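FOR RELEASE AUGUST 12, 2022

Katene Housewares to Bring Repair Service to 95 Stores

Customers will be able to hand in worn cutting boards, pans and small kitchen goods for refinishing at a fixed price

Katene Housewares today announced that its in-store repair service, offered until now in a limited trial, will open in 95 of its stores beginning in October. The service accepts cutting boards, serving boards, knives, saucepans and selected small kitchen goods, whether or not they were bought at Katene.

The decision follows a trial in which the company's workshops took in 4,000 items. Boards were the largest single category, followed by knives. Most boards needed only sanding and fresh oil. A smaller share had split along a glue line and were taken apart, re-glued and clamped before finishing.

"Our customers told us plainly that they wanted to keep the things they already own," said Elsie Harawira, chief executive of Katene Housewares. "A good board can stay in a family kitchen for decades if someone is prepared to look after it. We have the people and the benches to do that work, and we would like to do more of it."

Under the new arrangement, customers will leave items at the service desk and receive a written quote before any work begins. Prices are fixed by item type and will be posted at the desk and on the company's website. Items that cannot be repaired will be returned to the customer without charge. Katene expects most orders to be ready for collection within two weeks, although re-glued boards may take longer.
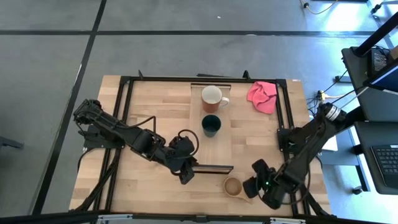

A wooden tabletop with a butcher-block pattern.

Repairs will be carried out at two regional workshops. The existing workshop in Pranach will continue to handle knives and metal goods. A second site, in Pretivov, will be fitted out over the coming weeks and will specialize in wood. Together the two workshops will employ 125 people, including staff transferring from the company's distribution division.

Katene has also entered into a supply agreement with Fadovix, a maker of wood oils and food-safe finishes, which will provide the products used on all refinished boards. The same oil will be sold in stores in a small bottle for use at home, together with a printed care card.

The announcement extends the company's wider program on product life. Last year Katene began selling replacement handles and lids for its own cookware lines. It will now publish a parts list for every pan it sells and will keep those parts in stock for ten years after a line is withdrawn.
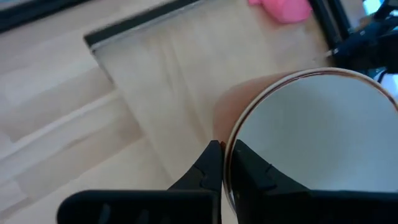

Ceramic items present a separate question. The company does not repair chipped or cracked cups, bowls or plates that are intended for food, and this policy will remain in place. Customers may instead buy single replacement pieces from current Katene tableware lines, so that a set need not be discarded when one piece is lost.

"Repair has to be simple and the price has to be fair, or people will not use it," said Ruba Abou Jaoude, director of customer services. "During the trial we shortened the intake form to one page and did away with the booking system. Customers now walk in, receive a quote and leave the item with us."

To mark the opening, the first 100 customers at each participating store will receive board sanding and oiling free of charge, limited to one board per household. A list of participating stores will be published on the company's website before the service begins. Stores without a service desk will provide prepaid mailing cartons on request.

About Katene Housewares

Katene Housewares sells cookware, tableware and kitchen goods through its own stores and online. The company is privately owned.

Media inquiries should be directed to the Katene Housewares press office.

Recent releases

Katene Housewares Names Ruba Abou Jaoude Director of Customer Services
Replacement Lids and Handles Now Available for All Katene Cookware
Katene Extends Store Hours for Holiday Season
Statement on Changes to Delivery Charges
Pranach Workshop Opens Apprentice Applications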